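Unit 6: Customary Leaders and the Settlement of Local Disputes

Notes for the second half of the course. Read these before the seminar and bring the Jonley case sheet with you.

1. What we mean by customary authority

A customary leader holds office under local tradition and not by a state appointment. The title may pass through one family, rotate between several, or be filled by a group of elders who choose from a list of eligible candidates. Many countries recognize these offices in law. Recognition usually means a register, a stipend, and some limit on what the leader may decide.

Keep two questions apart in your essays. The first is who has the right to hold the office. The second is what the office holder may do. Students often mix these up, and the case sheet is built around a place where both were argued at once.

2. The Jonley case

Jonley is a farming district with 2,000 registered households. Its council of elders has 60 seats, divided among three family lines. When the last head died, two lines put forward a candidate. Each side held its own installation, and for four years the district had two heads.

The effects were practical. Land transfers need the head's signature, and buyers did not know whose signature would count. By the time mediation began in June, the land office had 1,581 transfers waiting. A market building at Butirero was left half finished after both heads claimed the right to grant the lease.
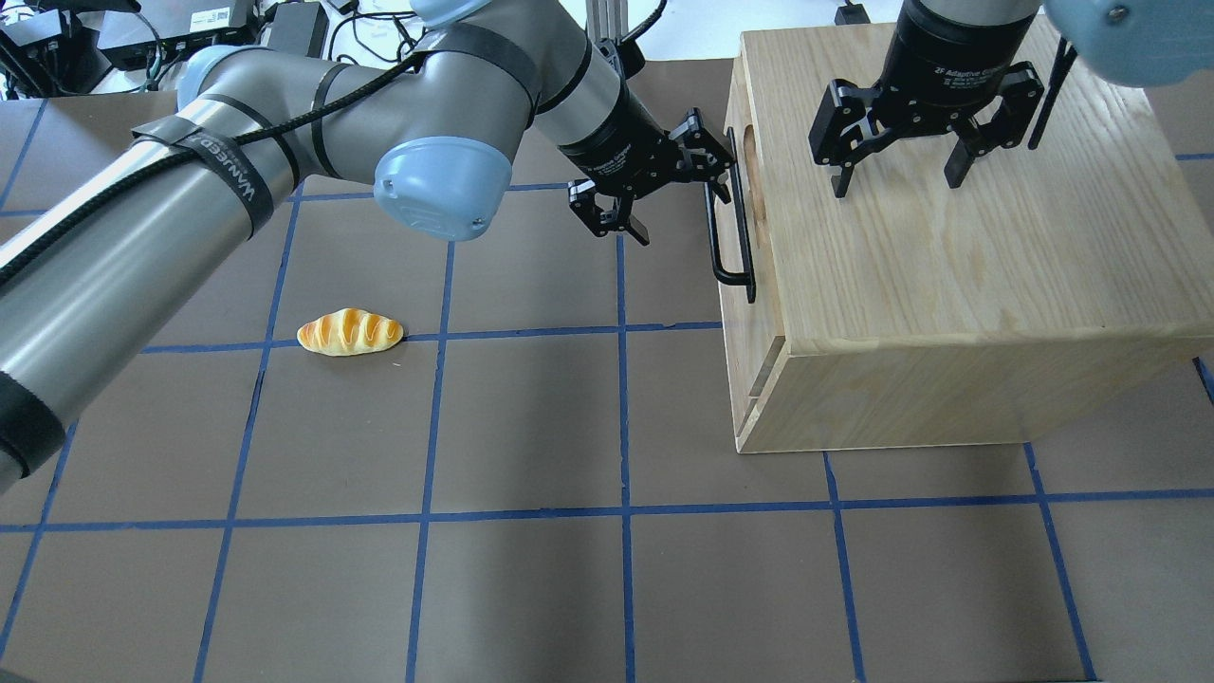

Two-finger gripper beside the handle of a wooden box.

3. Three ways the dispute could have been handled

Courts. A judge can rule on who was properly chosen, but the evidence is mostly oral and the losing side may keep its own head anyway. Cases of this kind are slow.

Administrative decision. The regional government can strike one name from the register. In Jonley the governor declined, saying the choice belonged to the elders.

Mediation. This was the route taken. Roksolana Bondarchuk chaired the talks, which ran for eleven sessions. The parties agreed on the order of succession first and left the land transfers until the end. The line that gave way was promised the next turn in office, and this was written down and filed with the land office.

Note that the agreement did not say which installation had been valid. Look at clause 4 on your sheet and consider why both sides could sign it.

4. Problems with the settlement

Some 200 transfers had been signed by the head who stepped down. The agreement treats them as valid if neither party to the sale objects within a year. Tenants were not party to the sales and had no way to object. Women held none of the council seats, and the talks drew only on the council.

Compare Pangilinan, where a similar dispute was opened to public hearings. It took longer, and the hearings changed the rules on who could sit.
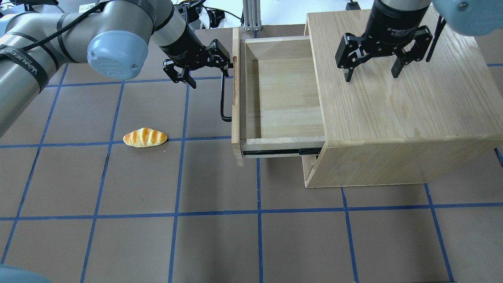

Lakshmi Iyer disagrees with this reading of Pangilinan. In her view the hearings came after the main points had been settled in private, and the new seating rules were already on the table. She would put more weight on the district election held that same year. Her article is on the reading list, and you may use either account if you give reasons.

5. For the seminar

Prepare a one-page note on clause 4 or clause 9, your choice. Say who gains, who loses, and who was absent when it was drafted.

Reading: the case sheet, the Iyer article, and chapter 3 of the course reader. The Iment report is optional. Its section on stipends is out of date, but the map is still useful.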